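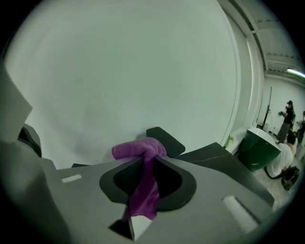 The gripper with its purple cloth during a bathroom session.

The first thing Margit Kun did when I sat down with her was hand me a gripper. I'd asked for coffee. (I got that too, later, in a paper cup with somebody's initials on it.) She wanted me to squeeze the thing for a minute before we talked, and my hand was sore well before the minute was up.

"Good," she said. "Now you know what my students complain about."

Margit runs the Edau project, a student course in teaching household chores to robots. It started in September with a group that had mostly signed up hoping to build arms and write code. They do write code. But a big chunk of their time goes into hand work: pick up the cloth, move it, put it down, start over. The recordings of all that become the lessons the robot learns from.

I wanted to know why she didn't start them off on something easier, like blocks.

"We did blocks! Everybody does blocks. A block is so polite. You grab it and it stays a block. A cloth is a different thing every time you touch it. You pinch it at the top and the rest goes wherever it likes, and now the robot has to have an opinion about that."

She talks fast and she talks with her hands, and she kept folding and unfolding a napkin while she made this point, which I think was on purpose.

The target they set for the term was 304 clean recordings of cloth and sink chores. When we spoke they had 150. I said that sounded like it was going fine and she laughed at me.

"The first 150 are the easy ones. You're fresh, you're excited, you do the obvious moves. Then you look at them and they're all the same! Same angle, same speed. So the second half is where I make them change things — start from the other side, use the other hand, go slower than feels natural."

The going slower part came up a lot. One of her students, Chin, keeps the log for the group, and Margit read me some of the notes from it. "Too quick at the pinch." "Let go early." "Elbow." That last one appears over and over with no explanation, and she told me it needs none. People who hold a gripper in each hand start sticking their elbows out like they're carving a turkey.

So who decides when a recording counts as clean?

"They do, and then I do. I want them to argue about it first. We threw out 68 of them early on and there was real grief in the room. Someone had spent a whole afternoon on those. But if you wouldn't want a robot to copy it, why would you keep it?"

I asked if anyone had quit over the 68. No, she said, but one student switched to working on the software side for two weeks and then came back and asked for the gloves again.

We got onto bathrooms after that. Margit is very happy about bathrooms. Kitchens get all the attention, she says, and she has a long list of reasons why a sink set into a vanity is a nicer problem than a countertop. The basin has walls, so you have to come in from above. The rounded corners make a cloth slide. And there are two hands to think about, both wanting to be over the same small bowl.

"With two grippers the students talk to themselves," she said. "Left, right, left, wait. I can hear it from across the room. I love it, I don't think they know they're doing it."

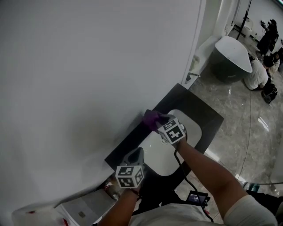

What comes after Edau

The next step is getting the recordings into the group's training program, which the students named Skuritz after a night of very bad suggestions. (Margit voted against it. She lost by a lot.) Skuritz will first be asked to do one small thing, moving a cloth from one side of a basin to the other, and if that goes well they'll take it to the student showcase in Dernberg.

I asked how she rated their chances there.

"Out of ten? For the students, a 9. For the robot, ask me when it's dropped a few."

She's a little nervous about the showcase sink, I think. She asked the organizers for its measurements and got back a drawing with no numbers on it, so the group is practicing on whatever basins they can get near, shallow ones and deep ones, to be safe.

Before I left I asked what she'd tell a student who wanted to start something like this at their own school, with not much money and no lab. She thought about it longer than anything else I'd asked.

"Pick a chore you hate and do it slowly, and write down what your fingers do. You don't need a robot for the first month. Then when you get one, you'll already have something to say to it."

Then she took the gripper back from me — I'd been holding it again without noticing — and went off to find Chin, who had questions about the log.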